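Filed under: Visits & Open Doors | Local Industry

Open day at the Pavlović paper mill in Oltitz

For three years I was passing the mill on the train and saw only the long brick wall and the steam. In April they opened the gates for visitors, and I took the early bus from Dosport to be there at nine o'clock. The ticket was free, but you had to reserve a place by e-mail, and the groups were small.

The tour began in the yard, where the bales of waste paper are stacked. I had expected a bad smell and there was almost none, only something like a damp cellar. Our guide explained that the mill buys old paper from offices and printing shops, and that the best bales are the white cuttings from printers, as there is little ink in them. Newspaper goes to another line and becomes egg boxes and gray board.

From the yard we went up a metal staircase to the pulper. It is a big round tank with a screw at the bottom, and it works like a kitchen blender. A bale falls in and after some minutes it is soup. We were allowed to look in from the platform, one by one. The guide had to shout, and I must admit I understood only half of her explanation about cleaning the fibers. What I understood is that each time paper is recycled the fibers become shorter, and after 6 rounds or so they are not much use, so some new fiber has to be added.

The paper machine itself stands in the longest hall I have ever been in. At the wet end the pulp runs out on a moving wire, very thin, and you would not believe it will be paper. Then come the presses and then the drying cylinders, and here it is really hot – I took off my jacket and then also my sweater. The machine was started in the time of the grandfather of the present owner and has been rebuilt twice. On the day of our visit it was making envelope paper, and it makes 1,000 meters of it in two minutes when everything goes well.

It did not go well the whole time. While we stood there the paper tore, a horn sounded, and four workers came quickly but without running. They cut the edge, fed a narrow strip through by hand and then let it grow wider until it was the full width again. The group clapped. For me this was the best moment of the day.

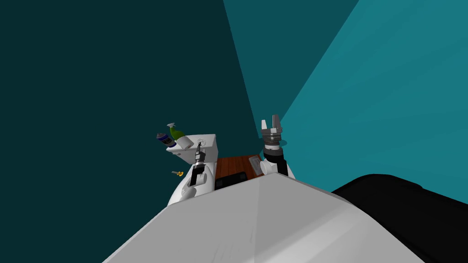

Computer simulation: a gray surface in front, two robot arms behind it.

After the hall we had a break in the canteen. There was bean soup, bread and a very good plum cake, all for a small price, and the money goes to the fire brigade of Oltitz. On the wall hang old samples of watermarks, and I spent more time with them than with the soup. My favorite was a small heron made for a notary's office. You have to hold the sheet against the window to see it.

In the second part we visited the laboratory and the hand paper workshop. In the laboratory they test how strong the sheets are and how much water they take. A young technician let the children tear paper in both directions, so they could feel that it tears straight one way and crooked the other. I have torn paper all my life and did not know this.

In the workshop everybody could make one sheet. You dip the mold in the vat, lift it level, shake it a little and wait. My sheet has a thick corner and a hole, but I took it home between two felts and it dried well under my dictionary. The workshop also sells notebooks under the name Pridard. I bought two.

Some practical notes for those who want to go. Wear closed shoes, they will send you back if you come in sandals. The stairs are steep and there is no elevator to the pulper platform. Photos are allowed in the yard and the workshop, but in the machine hall you have to ask first. The parking lot has 200 places and was full by ten, so the bus from Dosport is better. It stops directly at the gate, and the last one back leaves at ten past six.

The woman at the exit told me they had 1,458 visitors last year. The next open day should be in the fall, when they plan to show the old steam engine too – it was closed for repair this time.

Shared 37 times | 4 comments | Leave a comment

Contact | Copyright | Back to top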